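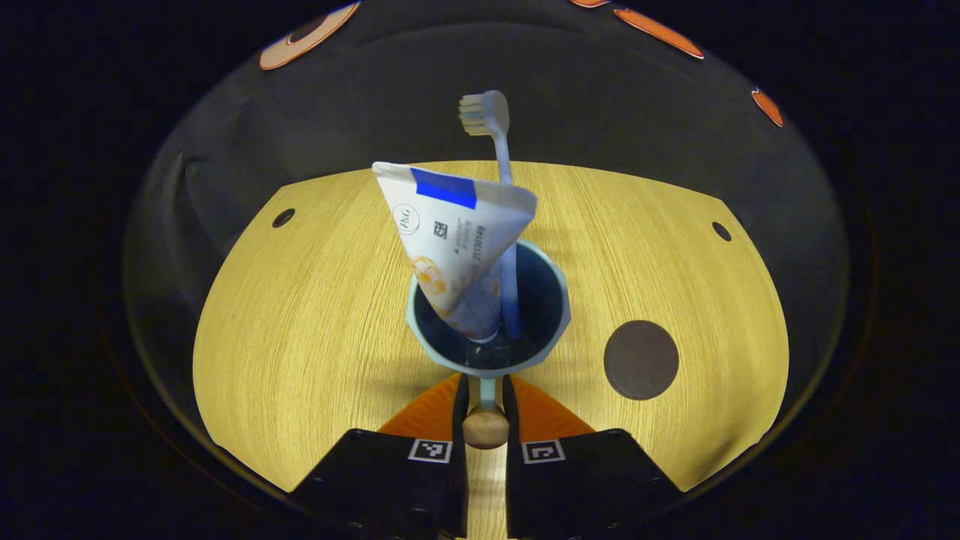 Toothbrush and toothpaste in a light blue cup, with the hand-held gripper in front.

At the Clendbridge robotics club, the bathroom shelf is this term's subject. Léonie Tessier, who leads the club, asked each pair of students to record 60 short demonstrations by hand before October. "They want to go fast," she says. "I ask them to go slowly and to look at the fingers." Her student Ludivine Poulain prefers the toothbrush, as the tube is harder to hold well.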